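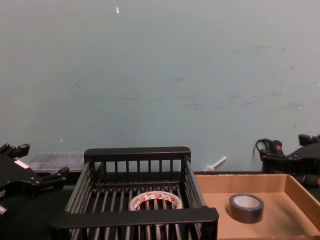

Progress to 27 November: tape transfer, two-arm cell

Perorano asked whether pretraining on the Travgate demonstrations helps the policy move tape between rack and cardboard tray. I remain unconvinced. It completed 81 of 100 trials, against a target we set ourselves in September, and we have no proper baseline yet.

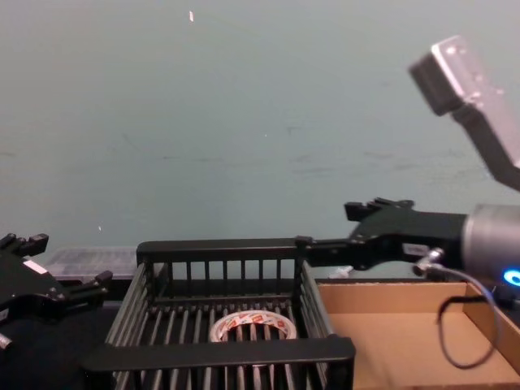

Most failures came at the rack, where the grippers have to work over the rails. Adding wrist views may have helped, or the extra training did. We changed both at once, which was a mistake, and 4 reruns settle nothing.

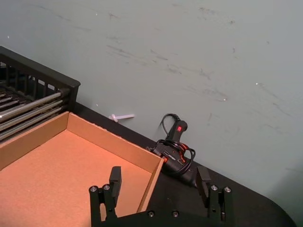 Wrist view, gripper open, cardboard tray at left.

Nanna Laxdal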